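# Tres cubos y una mesa redonda

Cuando llegué al taller del club Zolla, la discusión ya había comenzado. Se trataba de saber si el segundo brazo debía esperar al primero o si podía adelantarse un poco. Un grupo de estudiantes hablaba a la vez, y Mei Boateng, que coordina el equipo desde enero, escribía en una libreta sin levantar la cabeza. Tardé varios minutos en comprender que estaban de acuerdo en casi todo.

El club prepara su participación en la Copa Kandpal, una competición para escuelas técnicas en la que dos brazos deben apilar piezas sobre una misma mesa sin chocar entre ellos. El reglamento ocupa 51 páginas y los estudiantes lo citan de memoria, con el número del artículo. El equipo se llama Mikon. Pregunté por el origen del nombre y recibí tres explicaciones distintas, así que prefiero no dar ninguna.

## El ejercicio de los cubos

La prueba que más ensayan parece sencilla: hay que levantar una pila con cubos de colores. Un niño pequeño lo hace sin pensar. Para el equipo son unas 500 líneas de programa, varias tardes de calibración y bastantes desacuerdos. Cada brazo termina en una pinza negra de dos dedos, y el momento delicado es el acercamiento, cuando los dedos van abiertos y deben bajar a los dos lados de la pieza sin empujarla.

-- Si tocas el cubo antes de tiempo, gira -- me explicó Mei --. Y un cubo girado se puede agarrar, pero después queda torcido encima del otro.

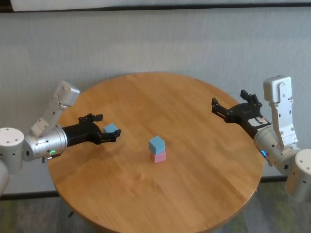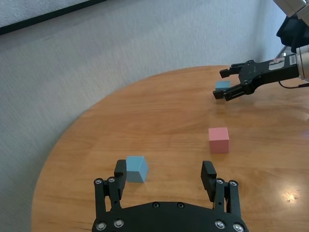 Dos cubos azules y uno rosa, con los dos brazos trabajando en la mesa del taller.

## Repartirse el espacio

Lo que más me interesó fue el problema de la zona común. En el centro de la mesa pueden trabajar los dos brazos, y allí es donde se pierden más puntos. La primera versión del programa era muy prudente: un brazo no se movía hasta que el otro había vuelto a su posición de reposo. Funcionaba, pero era lento, y en la Copa Kandpal el tiempo cuenta.

La versión actual divide la mesa en sectores. Un brazo pide un sector, lo ocupa y lo devuelve cuando ha salido de él. Mei lo compara con la cocina de su casa, donde dos personas cocinan juntas y avisan antes de abrir el horno. La comparación no convence a todos. Uno de los estudiantes opina que los sectores son demasiado grandes y que se podría ganar mucho con otros más finos; otro responde que ya lo intentaron y que pasaron una semana entera buscando un error.

En el cuaderno del equipo, el ensayo 231 tiene una nota subrayada: «no cambiar nada la noche anterior». Fue escrita después de la eliminatoria en Zukow, donde el equipo modificó la velocidad de cierre de las pinzas unas horas antes de competir y terminó penúltimo. Hablan de aquel día con buen humor, aunque todavía discuten quién tuvo la idea.

## Lo que falta

Queda trabajo con la luz. Por la tarde el sol entra bajo y el programa de visión confunde a veces el borde de un cubo con su sombra. Han pensado en pedir una cortina a la escuela; mientras tanto, ensayan más temprano los días despejados.

También falta decidir quién viajará. El reglamento admite solamente 2 operadores por equipo, y en Zolla todos saben manejar los brazos. Mei propone un sorteo entre los que hayan asistido a todos los ensayos, y ella misma ha quedado fuera de la lista porque faltó a uno por un examen de física. Cuando me despedí, seguían hablando de los sectores, y alguien había dibujado en la pizarra una mesa redonda partida en porciones, como una tarta.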